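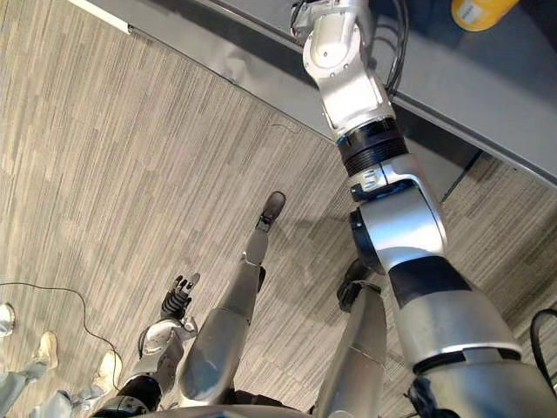 Gurnach Community Tool Library -- Visits and Outings Group

So I finally got to see the inside of the Kalum lab, and I've been talking about it to anyone who'll sit still, so it may as well go on our page. The open day was October 22, 2024, and five of us had signed up. Only Urmas Kivi and I made it in the end (Urmas drove, thank you Urmas, and sorry again about the parking garage).

I went in with one question. Can a machine do the stuff I do at the counter and at my own sink yet? Putting things back where they live, basically. We have 456 items in our catalog, and I'd say half my shift goes to picking up something a member has set down in the wrong spot and walking it to the right one. If a robot could take that over I would be first in line!

Triin Koppel met us at the door and gave us visitor stickers and a very short talk about where to stand. Then it was straight into the room with the humanoid. It's a big silver and black thing with proper arms and legs, and it works at a gray table. The job is one I'd have handed a six-year-old: objects on the table, pick one up, set it down somewhere else. I'd expected a kitchen demo with eggs or something. Triin said they did try a kitchen setup in January and went back to the table, and that the table is plenty.

What got me was how much of the work is in the reach. I never think about my shoulder when I grab a jar. The robot has to sort out shoulder, elbow, wrist and hand every single time, and you can watch it do it, joint by joint. It's slow. One pick took 24 seconds by Urmas's watch, and he was so pleased with that number he told it to everybody at lunch. The grip looked good to me, though. Firm, no wobble. On another try it came in a little high, stopped, backed off and went again, and I found myself leaning forward like it was a ball game.

The other arm mostly just hangs there while the first one works. I asked Arben Grgić, who runs the afternoon sessions, whether it could hold a bag open with the left and fill it with the right, since that's my whole grocery routine. He said two hands at once is a much bigger step and they're not showing it to visitors yet. Fair enough. He also said soft things are hard, and anything see-through is hard, and I thought of my dish rack and kind of gave up on that dream for now.

There's a handout they give you with their numbers in it. They logged 229 picks in the week before the open day, and Arben went through which ones had failed and why, which I appreciated. Mostly it was the object turning a bit as the fingers closed. I do that too, with the tape measures.
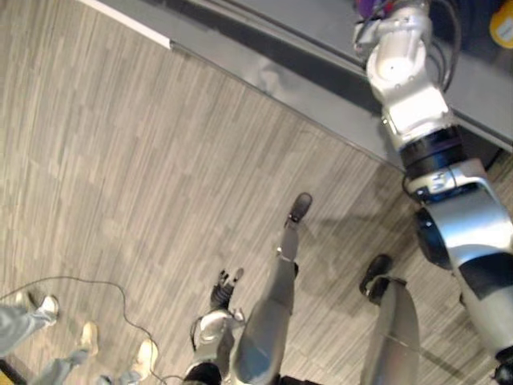 Lunch, and the Rozīte cart

Lunch was soup and dark bread in the hallway, very good, get there early. Across from the soup was a much simpler machine called Rozīte, a flat cart that carries bins from one marked spot to another. No arms at all. Snædís Bach had it going back and forth past the coffee, and she told me a small shop could use one of those today if the floor is level. Ours has that lip by the back door, so we'd need a ramp. Urmas thinks he can build one. I've heard that before!

My verdict, for what it's worth: carrying, yes, pretty much. Picking up and putting away, sometimes, slowly, with people standing close by to keep an eye on things. Dishes, laundry, the junk drawer, no. I'd still take the table robot for sorting sockets if it ever came up, because sockets are hard and shiny and they don't flop, and I don't mind waiting.

The lab does another open day in January and there's room for a bigger group. Algirdas Ozoliņš from the Lunach branch wants to bring some of his people, so we may share a van. Put your name on the sheet by the register if you want in, and wear comfortable shoes -- it's a lot of standing.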